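Wrist camera only, after a month of trying

Back in October I wrote that I wanted to drop the overhead camera and see how far a policy could get on the wrist view alone. I have numbers now, so I'm putting them down before I forget how I got them.

The training set is 119 demonstrations, all teleoperated by me or Marilou Pascual. The task is to pick up a ball and put it down on the other side of the table. I trained with 3 random seeds and kept everything else fixed.

With both cameras, the policy finished 17 of 20 trials. With the wrist camera alone it finished 12. I had expected worse. Most of the misses came when the ball started far to one side and slid out of view during the approach. The arm then kept going straight down and closed on nothing.

Dindo Fajardo suggested feeding in a short history of past frames, so the policy has some memory of where the ball was. That brought it up to 15. Longer histories made it slower and no better — I tried two lengths and stopped there.

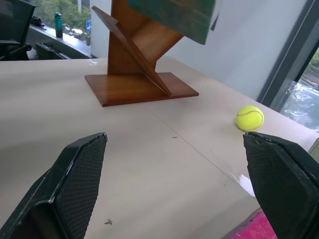 Wrist view, fingers open, tennis ball over to the right.

I also looked at whether background clutter mattered. Moving things around behind the table cost one trial in 20, and I wouldn't read anything into a difference that small.

Next I want to repeat the whole thing with the camera tilted a few degrees further out. Hala Kamel has a bracket design I can print. The training config is in the Solstead repo under "wrist-only", and the history length is the last setting in the file.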